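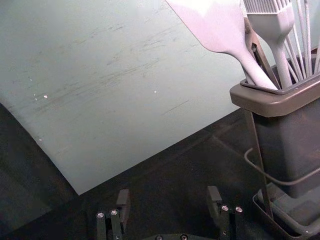 Pale green panel, surface scuffed, on a dark tabletop.

Search the newsletter Enter keywords Search

Grerkonance collected edition: files, paper and delivery

December 2019

The collected edition of Grerkonance has gone to Stakton for printing. It gathers all the issues of the small-press series into one softcover volume of 484 pages, with a print run of 3,000. Subscribers who bought the single issues will notice several differences in the book, and these are set out below.

Page size. The single issues were made by folding A4 sheets, and the art was drawn to suit. The book is slightly narrower. Pages have been scaled to fit the new height and the outer margin trimmed. No panels have been cropped. On spreads, the two halves have been moved apart by 5 mm so that nothing important is lost in the spine. Where a word balloon crossed the fold it has been shifted to one side and the art behind it redrawn.

Black and grey. The early issues were photocopied and the grey wash came out as solid black in many places. For the book, the original pages were scanned again wherever they could be found. Fifteen pages from the second issue are missing, and those have been taken from the cleanest printed copy. They are coarser than the pages on either side. Line art has been saved as pure black and white at high resolution, with the wash kept on a separate layer and screened by the printer.
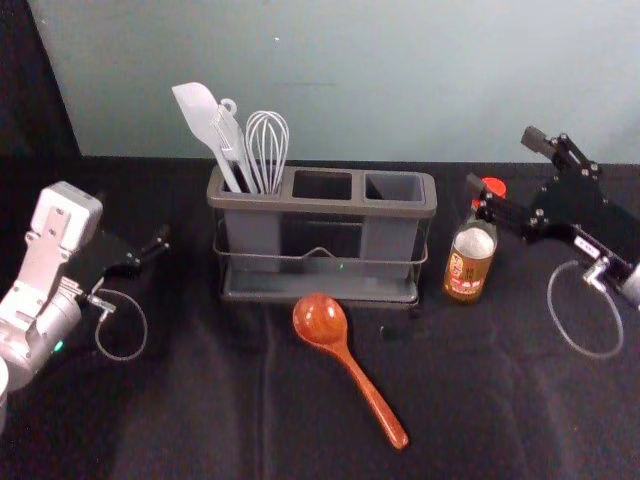 Lettering. All hand lettering has been kept as drawn. Spelling mistakes in the captions have been corrected by cutting in letters from elsewhere on the same page. The contents list, notes and page numbers are set in Bielecka, the typeface used on the covers since the third issue. The letters pages have been left out.

Paper. The inside stock is an uncoated off-white. A brighter sheet was tested in March and rejected, as heavy blacks showed through from the other side of the leaf. The cover is matt laminated, with flaps. The binding is sewn in sections and should open nearly flat.

Signed copies. There are 50 of these, each with a numbered bookplate fixed inside the front flap. They are sold only through the newsletter shop, one to a customer. The bookplate is printed separately and is not part of the trade edition.

Payment and delivery. Orders are taken through Trustgate. Cards are charged when the parcel is packed, so an order placed now will show as pending. If you have moved house since your last order, change the address on your account page before paying. Single issues still in stock can be added to the same parcel at no extra postage. Digital copies will follow as a PDF, with spreads shown as double pages.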